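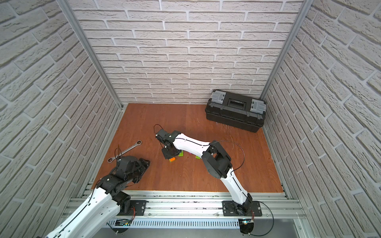
Figure 3. Bimanual collection cell during tidying demonstrations.

3.2 Collection procedure

Demonstrations were gathered by teleoperation in a cell built for the Gilia task set. Each episode starts from a layout drawn by a script, which gives the operator a list of objects and a coarse floor region for each one. The operator places the objects by hand, closes the safety interlock and takes hold of the two leader arms. Small parts are grouped on purpose: in Figure 3 the colored blocks lie close together under the right gripper, so that a grasp on one is likely to disturb its neighbors, while the wrench lies well apart on the left and can be approached freely. The closed toolbox against the back wall acts as an obstacle in all layouts and as a goal location in the storage tasks. Brick-patterned panels line the three walls. We kept this texture fixed across the whole set and varied only the lighting, following the pilot study by Aranda and Fortin, in which changing both at once made failures hard to attribute.

An episode ends when the operator presses a foot pedal or when 70 seconds have passed. Joint positions, gripper commands and camera streams are written to a single log and resampled offline to a common clock. Episodes in which any stream has a gap longer than 2 control steps are dropped without review. The remaining episodes are labeled by a second person, who did not operate the arms in that session, as complete, partial or failed. Partial episodes are retained – they turned out to be useful for training the progress estimator of Section 4 – but are masked out of the policy loss.

The final set contains 837 episodes from six operators. Four of the operators had prior experience with leader-follower systems. The other two were given a practice period in August, and none of their practice episodes are included. Operators were told to use whichever arm they preferred for a given object. We considered enforcing a fixed assignment of arms to regions, as in the Nulix protocol, but abandoned it after Kragh and Li observed long idle periods for one arm and awkward reaches for the other.

Calibration between the two arm bases was repeated at the start of each session. The procedure moves each gripper through a fixed set of poses above the floor and solves for the relative transform by least squares. Sessions with a residual above the threshold in Appendix B were recalibrated before recording went on.

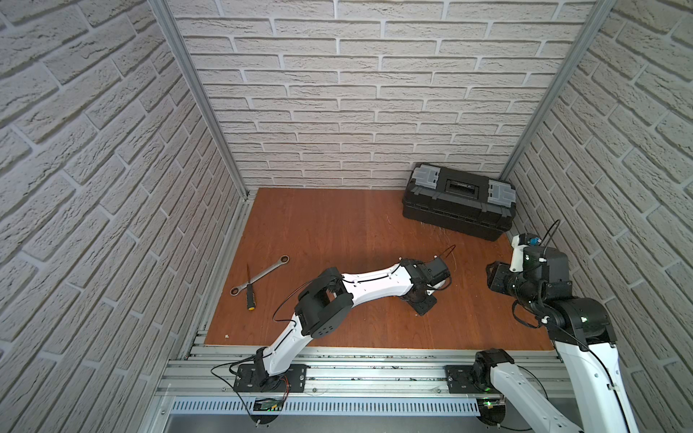 Why are failed episodes kept in the release at all? They are needed to train and test the success classifier, which would otherwise see only positive outcomes and would have no basis for setting a decision threshold.

Failed episodes are stored under a separate index and are never sampled by the default loader. A failure is assigned to the first error that the labeler judges to be unrecoverable, even if the operator went on to correct part of the layout. Disagreements were settled by a third labeler.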